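Custham break room table survives another vote

The pine table in the second-floor break room at Custham is staying put, after staff voted down a plan to swap it for something gray and wipeable from the Celtell catalog. The replacement would have cost $433. The old one costs nothing and has knots in it, a point its supporters made more than once.

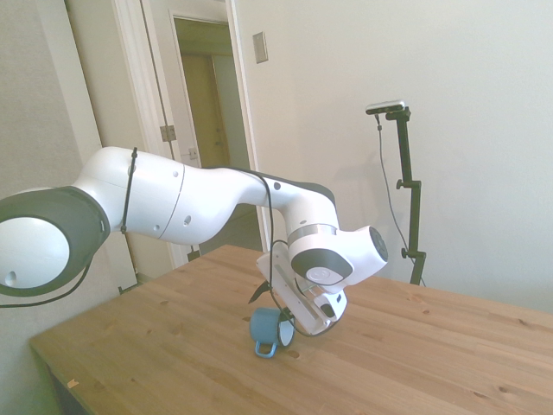

Hạnh Bùi, who organized the vote in May, said 57 people took part, a better turnout than the building managed for the fire safety survey. "People have feelings about the table," she said. "I asked for yes or no and got paragraphs."

Several of the paragraphs concerned mugs. Under the new house rules, any mug left on the table after 4 p.m. goes to the shelf by the sink, and any mug left for two days goes to the Clultthorpe office, where standards are understood to be lower.

A request for coasters was referred to the next meeting. It was also referred to the next meeting last time.

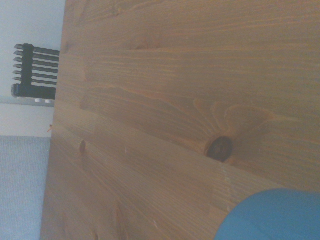

Wood grain and the dark knot on the break room table, with something blue in the corner.

The Takács room upstairs will get the gray table instead. It had not asked for one.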